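Inspection checklist: Ernley meteor camera station and dome
Period: April
Inspector: Máté Hajdu
Reviewed by: Roscoe Baptiste

Status codes: OK, Monitor, Action, N/A

## 1. Enclosure and mounting

- [x] Mast bolts tight, no rust at base plate. **OK**
- [x] All-sky camera housing sealed. **Monitor.** Gasket has flattened on the north side. No moisture inside. Replace at next visit if the stock at Calloway allows.
- [x] Acrylic dome clear. **OK.** Cleaned with distilled water and lens tissue. Fine scratches near the rim, below the 15-degree horizon mask, so no effect on usable sky.
- [ ] Dome heater. **Action.** Draws current but the thermostat did not cut out during the test. Heater left off at the breaker. See section 5.

## 2. Electrical

- [x] Ground strap continuity, mast to rod. **OK**
- [x] GFCI outlet trips on test button and resets. **OK**
- [x] Surge protector indicator lit. **OK**
- [x] Battery backup holds load on loss of line power. **Monitor.** Held for the full test, but the low-battery alarm sounded earlier than at the previous inspection.

## 3. Cables and connectors

Check jackets for cuts, kinks and flattened sections. Check plugs for bent shells and dirt. Spare leads are to be coiled in wide loops and tied, never folded. Any lead that fails goes in the scrap bin the same day.
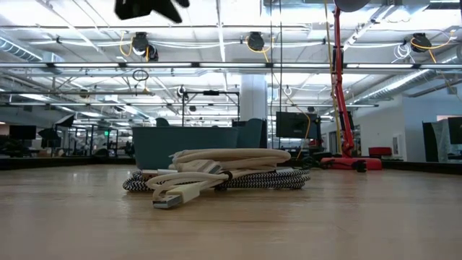 *Braided cables, coiled. USB-A plug at front.*

- [x] Outdoor network run, camera to hut. **OK.** Drip loop present. Two clips replaced.
- [x] USB lead, GPS receiver to timing computer. **OK**
- [ ] Cable labels match drawing. **Action.** The Pokcombe link is labeled as port 4 on the drawing and port 2 on the switch. The switch is right. Drawing to be corrected.

## 4. Detection and timing

- [x] Clock offset within limits. **OK**
- [x] Star calibration current. **OK.** Refit after dome cleaning. Residuals unchanged.
- [x] Event log complete. **OK.** 1,167 triggers since last inspection. Most are aircraft. Trigger threshold left as is.
- [x] Paired detections with Nasbridge. **Monitor.** Two fireballs recorded at both stations, but the Nasbridge files arrived late. The upload queue there needs a look.

## 5. Personnel safety

- [x] Ladder feet and locks in good condition. **OK**
- [x] Second person on site for roof work. **OK**
- [x] Fire extinguisher charged, tag in date. **OK**
- [ ] Lockout tag on heater breaker. **Action.** No tags left in the hut. Breaker taped and marked by hand until tags arrive.

## Reviewer comments (R. Baptiste)

Heater stays off until the thermostat is replaced. Expect dew on the dome before dawn, and flag affected hours in the log so they are not counted as clear sky. Order the gasket and thermostat together. Send me the corrected port drawing before the Pokcombe visit.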